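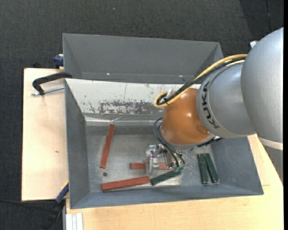

Can one gripper serve for every part that passes through a small picking cell? A single gripper will handle most parts adequately, but the choice should be made on the worst part in the batch and the worst place it can come to rest, and that usually means testing at least two.

I have spent much of November on this question and set out my findings here for readers who are considering a similar purchase. Three grippers were compared on the same arm: the Stenance parallel model, the Grilis two-finger model with the longer stroke, and a smaller unit from Serrano that was lent to me for the purpose. The opinions are my own. I paid for the first two units, and the third has been returned.

The task was bin picking with plain rectangular bars. It is an undemanding task on paper. The bars have flat sides, they do not deform, and they come in two colours, so the camera has little difficulty in telling one from another when sorting is required. The difficulty lies in the bin. A bar in the open can be approached from several directions. A bar that has come to rest against a wall leaves space on one side only, and two bars lying close together may leave a gap too narrow for a finger of ordinary thickness.

Each gripper was given 500 attempts. An attempt was counted as successful if the bar was lifted clear of the rim and released in the second bin. Bars that were dropped on the way were counted as failures, even where they fell into the correct bin. Horácio Mendes, who reviewed my method before I began, was firm on this point and I believe he was right.

The Stenance unit gave the most consistent results in the open part of the bin. Its grip is firm and its fingers meet squarely. Near the walls its performance fell away, as the body is wide and the planner was obliged to tilt the wrist in order to keep clear of the rim. On several occasions it declined to attempt the pick at all. I regard this as correct behaviour, though it is tiresome to watch at eight in the evening.

The Grilis unit was better at the walls and worse everywhere else. Its longer fingers reach down beside a bar without difficulty, but they flex slightly under load, and a bar taken off-centre tends to rotate. Reducing the closing speed to 50 per cent of the default improved matters. Reducing the force did not.

The Serrano unit is the lightest of the three and was the simplest to mount. I was not able to obtain a reliable grip on bars lying flat on the floor of the bin, and I suspect the fingertips supplied with it are intended for taller parts. The manufacturer offers others. I did not have them and cannot comment further.

Some remarks on the controller may be useful. All three were driven through the Ollo interface, which reports finger position but gives only a coarse indication of force. For bars of a known width, position is sufficient: if the fingers close beyond the expected width by more than 8 millimetres, nothing has been picked up and the cycle may be restarted. For mixed parts I would want something finer.

Attention should also be given to hoses and cables. The wrist was initially permitted to turn up to 90 degrees in either direction, and at the far end of that range the hoses pulled tight. I have since restricted the range in software and allowed more slack at the wrist. The bins should be clamped. A bin that shifts a little with each contact will spoil a careful calibration within the hour, and the resulting errors are easily mistaken for a fault in the camera.

For the present I have kept the Stenance unit on the arm and ordered a set of narrower fingers for it. The supplier quotes three weeks. If they perform as I expect near the walls, the Grilis unit will be offered for sale, complete with its mounting plate and the original box.

Last updated: November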